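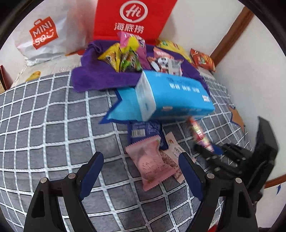

Tsutomu Noguchi wants it on record that he did ask for a headphone jack. He asked three times, he says, and lost three times, and the Findau phone goes on sale in November without one.

5 min read

Noguchi runs product at Keskinen, which until now has sold batteries and cases. The Findau is its first handset. It costs $600, it has a screen on the front and a small strip of a screen on the back, and the company says it will get software updates for longer than you will want to own it. I have heard that from other phone makers, so I asked what happens if the phone doesn't sell.

"We've set the money aside," Noguchi said. How much? "I can't give you the amount." Is it in a contract anywhere, something a buyer could hold up in front of a judge? He looked over at Graciela Espinoza, who heads the software side. "It's on the product page," she said.

The product page can be edited, of course. Espinoza took the point with good grace. "You should judge us after two years. I wouldn't take anybody's word on day one, ours included."

Battery life was next. Keskinen's box will promise 18 hours of mixed use. I asked what was being mixed.

"Messages, maps, some video, a bit of music," Espinoza said. Brightness? "Medium." And the rear display? A pause. "Off."

So the feature in all the ads is switched off for the number on the box. Noguchi thinks this is unfair. The rear strip, he said, shows the time, a timer, who's calling, and it lights up only when you turn the phone face down. "You aren't staring at it all day. In our trial group most people used it for a few minutes."

The trial group was 1,561 people, and 1,078 of them told Keskinen they would miss the rear screen if it went away. I asked who they were. They had signed up through the company's own newsletter – people who already liked Keskinen enough to get its mail. Noguchi shrugged. "Who else is going to test a phone for free?"

He was better on repairs. The battery comes out with four ordinary screws, and he did it in front of me before his coffee had cooled. Spare batteries will be sold direct. He wouldn't tell me the price, and he wouldn't promise they'd still be in stock when the first ones wear out, but the screws are real and I've reviewed plenty of phones that were glued shut.

The camera I can't judge. The unit on the table was running early software and I wasn't allowed to keep any shots. Espinoza called the night mode "nearly there." I asked whether it would be there by launch.

"It'll be there in an update," she said.

Filed under: Phones, Interviews, Android

3 comments

Riku Shibata
Still using my Wirside with a cracked back and a jack that works fine. Call me when somebody puts the update promise in writing.

Carter Petrenko
I think you were hard on them about the trial group, every company does that. The battery claim though, come on. If the back screen is the selling point then test with it on.

Riku Shibata
@Carter every company doing it is kind of the problem. Did they say if the case from the Clellska fits? Looks like the same size.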